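When I first joined the working group at Flinora that was meant to write our house rules for kitchen robots, I was handed a draft of 16 pages and told, very kindly, that most of the thinking had been done. It was a good draft, too. It had a lot to say about speed and force and stopping distances, and I wouldn't take a word of that out. But I read it at my own kitchen table with the washing-up still waiting for me, and I kept looking up at the sink and thinking, well, where's the bit about the crockery?

I don't mean that as a grumble (or only a small one). We have become rather good at writing rules for the moment a robot touches something. We are much less good at writing rules for everything it has to pass on the way there, and anybody who has ever reached across a full draining rack for a tea towel will know that the trouble usually starts with an elbow.

So here is what I'd like to see, and I'll argue for it with anyone who'll share a pot of tea. Every kitchen task should be signed off on a worktop with ordinary things left out on it. Our draft allowed a bare counter for the first trials, and then, somehow, for the later ones as well. Fergus Moffat, who wrote that section and is a far more patient man than I am, told me a bare counter makes results easier to compare. He's right, and I'd still rather have the harder comparison!

My second wish is that the written record should cover the whole arm. Kalkidan Belay went through nearly seven months of our simulation notes and found that we had written down where the fingers were every single time, and where the forearm was hardly ever. She has since added a line for it to the form, bless her, and it takes a moment to fill in.

And my third is that simulation should be held to the same rules of tidiness, or untidiness, as the real room. People do get a bit relaxed about it, as a rendered bowl costs nothing to break. I understand that, but habits learned there come along with us afterwards, and I'd like them to be good ones. Rule 4 in our new draft says so in plain words, and I hope it survives to June.
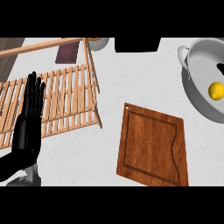
A simulated worktop, with the robot hand in front of the dish rack and a chopping board and a pot with a lemon in it further along.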